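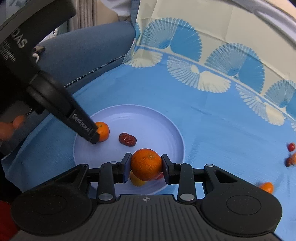 Ticket 208: Green bloom and flaking wax on cold cast bronze hare
Status: Closed
Opened: 26 Mar 2018
Product: Eide sitting hare, cold cast bronze, resin core
Assigned to: Itsuki Hayashi

Customer report
Bought the hare from your Ullport shop last May. It has stood on a windowsill in the downstairs bathroom ever since. There is now a pale green film between the ears and along the back, and the dark finish on the base comes off on a cloth. I was told it would not need looking after indoors. Is it faulty, and can I send it back?

First reply
Please send the number stamped under the base and tell us what you have used to clean it. Don't wipe it again until we have answered.

Customer reply
Number is 66/100. I have dusted it and once used the spray I use on the taps. The spray is called Skureo. I did rinse it.

Notes (IH)
Edition record for 66 checked against the studio sheet. Patina on that batch was brown over black, two coats of wax, no lacquer. Nothing unusual noted at packing. Number 99 from the same batch is still on the shelf in Ullport, so I had a look at it. Finish is even, no green, and a dry cotton cloth picks up nothing from the base.

The tap spray is an acid limescale remover. It takes the wax off and then starts on the bronze powder in the surface. The steam in the bathroom would do the rest. The green is a thin layer of corrosion on the metal powder. It does not go deeper than that, as the core is resin and will not corrode.

Advice sent
1. Move the hare to a dry room and leave it for two days.
2. Mix a few drops of mild dish soap into a bowl of lukewarm water. Go over the whole piece with a soft toothbrush, working into the ears and under the chin.
3. Rinse with clean water on a sponge. Do not hold it under the tap – the felt on the base will lift.
4. Pat dry and leave overnight.
5. Put on a very thin coat of clear paste wax with a soft brush. Wait 20 minutes, then buff with cotton.
6. Repeat step 5 the next day.

Do not use metal polish, vinegar or wire wool. Polish will take the brown off the high spots and we can't put it back by post.

Customer reply
Green has mostly gone. There is still some in the fold behind the left ear. Base no longer marks the cloth but has a dull patch at the front, where I rubbed it before writing to you.

Notes (IH)
Suggested a wooden cocktail stick wrapped in damp cotton for the fold, then wax again. For the dull patch, sent a small tin of Usent dark brown wax, no charge. To be used on the patch only, left for an hour and buffed lightly.

Return request: declined. The damage comes from the cleaner and is not a casting or finishing fault. Customer was fine with this and said they would sooner keep it.

Customer reply
Wax arrived. Patch is hard to find now unless the light is low. Fold is clean. Hare is on the bookcase in the hall.

Follow-up
– Care card for the Eide animals says "dust only". Add a line about bathroom and kitchen sprays.
– Shop staff in Ullport to stop saying "no upkeep" at the counter. A coat of wax once a year is what we should be telling people.
– Order more of the small tins, two left.

Closed by IH. Reopen if the green comes back in the dry room.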